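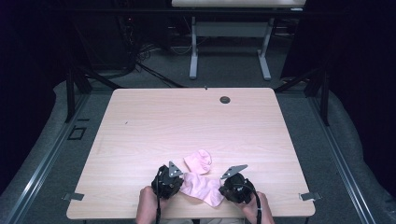

图1 双手各持一只夹爪,在桌面上整理一件浅粉色小织物

手持夹爪采集系统左路开合信号冻结故障的排查
Trurosberg 学院自动化专业 学生项目报告
指导教师:Raphaël Lacroix
提交日期:2019年1月31日

一、背景

本项目的任务是让双臂机器人学会整理小件衣物,主要是袜子和手帕一类。示范数据由人手持夹爪完成:操作者坐在桌前,左右手各拿一只夹爪,夹住织物、拉平、对折,系统同时记录视频、夹爪位姿和手指开合宽度。夹爪是 Skaleo 的手持型,每只后面带一根线缆,供电和开合信号都走这根线。记录软件用的是 Skorent,采集结束后自动把各路信号对齐并切成片段。

按原计划,本报告应该写训练结果。由于采集过程中左夹爪的开合信号出了问题,并且这个问题过了很久才被发现,我们和 Lacroix 老师商量后,把报告的重点改为这次故障。训练部分只在第七节简单交代。

二、故障现象

故障最早是在机器人回放时暴露的。回放是指把人的示范轨迹原样发给机械臂执行,用来检查数据能不能用。我们挑了11段示范做回放,其中有3段出现同样的情况:机械臂走到该松手的位置,右手指正常张开,左手指没有张开,仍然夹着布料向外移动。布料被两只手拉紧,左臂的受力超过设定值,触发保护性停止。

头一次停机时,我们以为是抓得太紧,调低了夹持力又跑了一次,结果布料从右手滑出,左手依然没有松开。后来两次出现时我们没有再改参数,直接按下急停,把现场的日志导了出来。

日志显示,机械臂收到的左手指指令从某一时刻起就是一个常数。也就是说机械臂执行得没有错,送给它的数据本身就不再变化了。我们再去看对应的示范视频,操作者的左夹爪在那个时刻是张开的,与记录下来的宽度不符。

三、为什么采集时没有发现

采集时操作者面前的屏幕上有左右两条开合曲线,正常情况下曲线随手指动作起伏。信号冻结后左边的曲线变成一条水平线。整理衣物时手指本来就经常长时间夹住不动,所以水平线在采集中很常见,光看屏幕很难分辨是真的夹住了,还是信号停了。

另外,Skorent 的通道设置里有一项缺值处理,我们用的是默认的“保持上一个值”。当某一路没有新数据时,软件会一直填入最后收到的那个数,导出的文件里没有空行,时间戳也连续。我们写的检查脚本只查了文件长度、时间戳间隔和数值范围,冻结的数据全部能通过。

还有一个原因在我们自己。组里的采集记录表上有“设备异常”一栏,翻回去看,有一位同学写过“左边偶尔要捏两下才有反应”。写完以后没有跟进,下一班的人也没有看到。

四、排查过程

(一)先确认是哪一段出了问题

从手指到硬盘,信号依次经过夹爪内部的位置传感器、夹爪尾部接头、线缆、接口盒、电脑和 Skorent。我们按照从容易到困难的顺序逐个替换。

先把左右两根线缆在接口盒一侧对调,故障跟着左夹爪那根线走到了右通道。由此可以排除接口盒的左通道,也可以排除电脑和软件的通道配置。

然后在夹爪一侧对调线缆,夹爪本身不动。故障跟着线缆走到了右夹爪上。由此排除左夹爪内部的传感器。剩下的可能就是这根线缆,或者线缆两端的接头。

这里要说明一点,两次对调都不是一换就能看出结果的。信号冻结是间歇出现的,有时候反复开合很久都正常。最初我们换完试了一会儿没问题,就以为修好了,第二天采集时又出现。后来改成每次换完都要做完整套弯折动作,才算一次有效测试。

(二)弯折测试

把夹爪固定在台面上,手指由一位同学匀速开合,另一位同学拿着线缆,从接头处开始逐段向四个方向弯折,第三位同学看原始数据流。看原始数据时必须关掉“保持上一个值”,否则看不出断点。

弯折线缆中段和靠近接口盒的一端,数据都正常。弯到夹爪尾部接头附近,向操作者身体方向折的时候,开合信号中断,松开以后有时立刻恢复,有时要晃动一下才恢复。供电一直没有断,所以夹爪上的指示灯始终亮着。这一点也误导过我们,因为大家的习惯是看到灯亮就认为连接正常。

(三)拆开接头

经 Lacroix 老师同意,我们断电后拆开了线缆靠夹爪一端的接头。信号线的芯线在焊点后面已经断了大半,只剩几丝连着。接头尾部的压线夹没有压在外皮上,线缆受拉时力直接传到焊点。同一批的备用线缆我们也拆了一根对照,备用线的压线夹位置是正确的。

断线的这一根在学期初重新焊过一次,当时的维修单上只写了“已修复”,没有写装配检查。我们判断压线夹是那次没有装到位,但没有照片可以证明,所以只能作为推断。

五、原因分析

直接原因是信号芯线断裂,接触时通时断。造成断裂的是两件事叠在一起:压线夹没有起作用,以及使用中线缆在接头处反复弯折。

关于弯折,我们重新观察了操作姿势。线缆从夹爪引出后沿着手腕一侧垂向桌沿,操作者把夹爪向前伸时线缆被拉直,收回时在接头处折一个急弯。整理小织物时两手靠得很近,手腕转动比搬运盒子一类的任务多。左手在我们的动作流程里负责翻面,转动幅度比右手大,所以左边那根先坏,我们认为是说得通的。右边线缆检查后没有发现断丝。

数据没有及时被判为无效,则要归到软件设置和检查脚本上。如果缺值被记为空值,采集当天就能发现。

六、安全方面

回放停机时没有人受伤,设备也没有损坏,但有一处做法是不对的,写在这里。

第二次出现左手不松开时,布料绷在两只机械手之间,有一位同学伸手想把布料摘下来。当时机械臂处于保护性停止,没有断电,恢复键就在另一位同学手边。Lacroix 老师当场制止,并要求我们暂停回放,先补写操作规程。

补写后的规程主要内容如下:

回放时所有人站在地面标线以外,一人专门负责急停,不兼做记录。
发生保护性停止后,先按急停,再切断臂的动力电源,确认指示灯熄灭后才能接触夹爪和布料。
取布料时不得用力拉扯,应通过夹爪侧面的手动松开旋钮松开手指。
恢复运行前,由负责急停的人口头确认区域内无人。
同一段示范触发停机后不允许直接重跑,必须先看日志。

规程贴在控制电脑旁边,每次回放前两个人签字。

七、对已有数据的处理

到发现故障为止,我们已经采集了约4000段示范。全部作废损失太大,全部保留又会把错误的松手时刻教给模型,所以需要筛选。

筛选的依据是视频和位姿。左夹爪的手指在视频中大多数时候能看到,我们先用一个简单的图像方法估计手指张开还是闭合,再与记录的宽度比较,不一致的标为可疑。图像方法在手指被布料遮住时不可靠,这部分改由人工看。人工看的标准是:曲线完全水平,数值连末位都不变,并且操作者明显有松手动作,就判为冻结。

后来我们发现末位数字这一条很有用。传感器正常工作时,即使手指夹住不动,读数的末位也会有轻微跳动;冻结时则完全相同。只用这一条就能找出大部分有问题的片段,比图像方法快得多。如果一开始就知道,图像那部分工作可以不做。

判为冻结的片段全部从训练集中去掉,没有做插值修补。有同学提出可以用图像估计值代替,试了几段以后发现松手时刻会偏早或偏晚,用在这种小织物上,偏差足以让布料掉落,就没有继续。

用筛选后的数据重新训练,模型能够完成夹起和拉平,对折这一步还不稳定。因为时间不够,没有做系统的成功率测试,所以本报告不给出数字。

八、修复与改进

线缆方面,断线的那根已报废,左右两边都换成了新线,安装前逐根检查压线夹是否压住外皮,并拍照存入维修记录。线缆在离开夹爪后先留一个松弛的弯,再用软扎带固定到前臂的魔术贴带上。操作者一开始反映前臂带子有些碍事,把固定点往手肘方向移了一点以后可以接受。

软件方面,Skorent 的缺值处理改为记录空值。检查脚本增加了一项:任何一路信号的末位连续不变超过设定时长,就在该段文件名后加标记,并发出提示音。提示音最初设得太灵敏,人坐着休息时也响,后来改成只在录制状态下有效。

流程方面,每次采集开始前做一遍短测试:两只夹爪各完整开合6次,同时转动手腕,看原始数据有没有中断,通过后再开始录制。换班时由上一班把“设备异常”一栏读给下一班听,下一班签名。

改进以后又采集了一段时间,脚本报过几次警。查下来有一次是接口盒一侧的插头没有拧紧,其余是操作者在录制状态下把夹爪放在桌上离开了,信号本身没有问题。

九、遗留问题

夹爪尾部接头的方向是固定的,线缆只能从后方引出,急弯没有根本消除。我们画过一个带弧形导线槽的后盖,打印件装上去以后会碰到虎口,需要重新设计。图纸放在项目文件夹的“后盖”目录下,计划4月由下一组继续。

末位不变的判断依赖传感器噪声。如果以后换成带滤波的型号,正常数据也可能长时间不变,脚本的阈值需要重新确定,或者改用计数器的方式,由夹爪在每帧数据里附带一个递增的序号。目前的夹爪固件没有这个字段。

右边换下来的旧线缆没有断丝,暂时留作备用,已贴上标签,使用前需要再做一次弯折测试。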